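OK the gray fabric came Tuesday and I have been grinning at it ever since. Thread about covering the big panels for the reading corner, for anyone who likes this stuff as much as I do!

First thing, the color. I wanted a gray with some blue in it and I got it. Very matte. Inna Pylypenko voted for mustard and I love her but no.

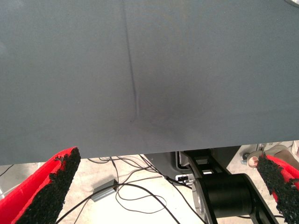
I always start with creases, before a single staple goes in. Small ones pull out with tension. A long one wants steam from the back and a whole night lying flat – I've tried to rush it and I ended up taking out 50 staples with a butter knife.

Next up, edges! Pull the middle of each side first, then work out toward the corners, going back and forth between opposite sides. It feels slow and then suddenly it's all tight like a drum and you want to do every wall in the house.

Also, sweep first. Then sweep again. Grit on a pale floor is really hard to spot and it will find your fabric.

Fedir Hnatiuk asked where I learned the corner fold. An old upholstery newsletter called Rekevach! Daryna Stasiv lent me her whole stack and I'm hooked.

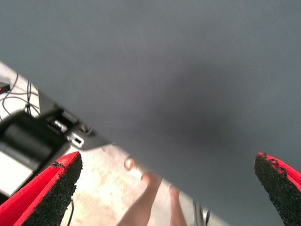

They say to check dark cloth in the morning and again under a lamp before you commit. Doing that tomorrow, 7 a.m., coffee in hand. Corners after that – will post!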